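Thread on moving a small public archive from Prultstead to Sternstead. A few people asked how it went, so I'm putting it all in one place.

1/ The collection is 1,790 boxes. Mostly parish maps, council minutes, school registers and a long run of a local paper called the Trevor Mercury. Trevor is a town, before anyone asks. It had its own paper until the mill closed.

2/ The old building in Prultstead had a damp basement and one working elevator. The lease was up in November. Sternstead offered us the second floor of the former tax office at a rent we could pay.

3/ We started with the list. The catalog said one thing and the shelves said another. Boxes had been split over the years and given the same number with an "a" after it, and then someone had used "a" for "annex" as well. Sorting that out took longer than the move.

4/ Every box got a new label on the short end. Old number on top, new shelf location under it. Pencil on the box too, in case the label fell off. Some labels did fall off. Cheap glue plus a cold truck.

5/ If you are doing this, measure the doors before you buy carts. Measure them with the door open, because the door itself takes up space. Our first carts had to go back.
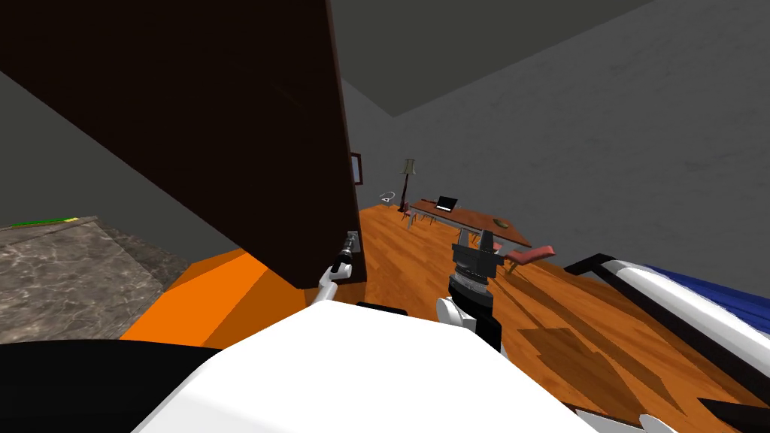 6/ The maps were the hard part. Rolled maps can go in tubes, but the flat ones need to stay flat, and map cabinet drawers weigh a lot more than you expect. We took the drawers out one at a time, wrapped each in a clean sheet and carried it between two people.

7/ We used a moving company from Tilodport. They had done libraries before and it showed. They loaded in shelf order and unloaded in shelf order. The quote was by the truckload, and we needed 4.

8/ Something I would do differently: the newspapers. The bound volumes of the Mercury went on the truck standing up, and a few spines gave way. Big volumes should travel lying down, two or three to a stack. I knew that and didn't check.

9/ Conservation budget for the year was $3,000. The spines used $300 of it. Could have been worse, but I'd had that money down for the glass negatives, and those will now wait until spring.

10/ We closed to readers for longer than we announced. The post was also slow to forward, so some requests sat in Prultstead with no reply. If you wrote to us and heard nothing, please write again to the Sternstead address.

11/ Good finds along the way: a school punishment book we had listed as lost, a hand-colored plan of the Trevor canal basin, and a box marked "misc" that was all seed catalogs.

12/ The reading room is open again, mornings only for now. Bring a pencil. Maps need a day's notice. The canal plan is not available yet, it has to be flattened first.

13/ Someone asked about parking. There is a lot behind the building, entrance from the side street. It's free after 10 a.m.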